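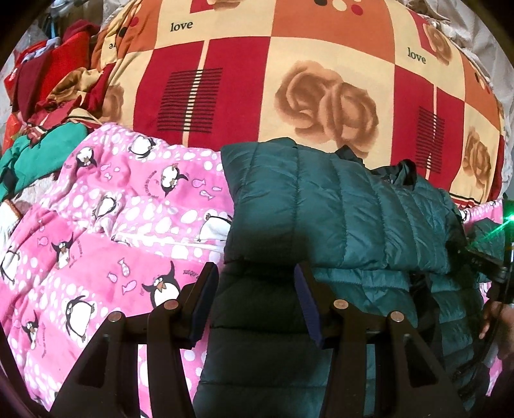
Section 3. Planning what to buy before you set up

I wrote this part after the rest of the guide, when I noticed that people kept skipping to the unboxing and then writing to me about the wrong fingers, the wrong mount or a budget that ran out in May. So please read it first (it's short!) and keep a pencil handy.

3.1 Work out the job

1. Go and look at the things you want picked up. I mean really look. If your pile is puffer jackets, fleece blankets and a big quilted duvet, you're shopping for soft, bulky stuff, and a gripper that's lovely with boxes may drive you up the wall.

2. Write down your thickest item and your thinnest one. Squeeze the thick one by hand and measure it squeezed, then measure it again at rest. You want both numbers when you compare finger openings.

3. Decide who or what holds the gripper. A handheld unit is the cheaper way in, and I'd start there even if you know you want an arm later. You'll learn a lot about your own laundry pile in one afternoon.

Note: Dark, shiny fabric is hard on cameras. If you have a lot of it, put a lamp on your list now. I didn't, and had to go back for one.

3.2 Set the budget

4. Start with the gripper. My Dirneo handheld kit came to $459 with one pair of fingers. Check whether the quote includes the handle and mount, as mine was on a separate line and I nearly missed it.

5. Add spare pads. Soft pads wear, and zippers are murder on them. I paid $64 for a bag of Miretti pads and I'm glad I bought them with the first order (shipping twice is no fun).

6. Add storage and a computer if you don't already own something decent. I set aside $215 for drives and cables and used all of it.

7. Leave a cushion. Mine was $600, and yes, that's more than the gripper cost. It went on a second set of fingers, the lamp, and a folding table from Leblanc that I should have bought on day one.

Caution: Don't spend the cushion on an arm mount "because it's on sale." Check the bolt pattern first. The Skerport plate I picked up looked perfect in the listing and would not line up with my handle at all.

3.3 Before you place the order

8. Ask the seller these things in writing:
- Are the pads sold separately, and in what pack size?
- Can I swap fingers myself, or does the unit go back?
- How long is the wait on small parts like joint pins?
- Is the power supply right for my outlets?

9. Clear a spot to work in and measure it. You need space for the pile and for your elbow. A bed works fine for blankets, by the way, though your back will complain.

10. Gather your test fabrics. Pick a mix: something padded, something fluffy, something busy with prints. Old clothes are best.

Caution: Keep drawstrings and long ribbons out of the first test pile. They can get into the finger joints.

11. Check the return window, and put the last day on your calendar the minute the box arrives.

Note: Prices in this section are what I paid, last checked 14/09/2025. Yours will differ, so get fresh quotes before you commit.

When your order is in, go on to Section 4, Unpacking and fitting the pads.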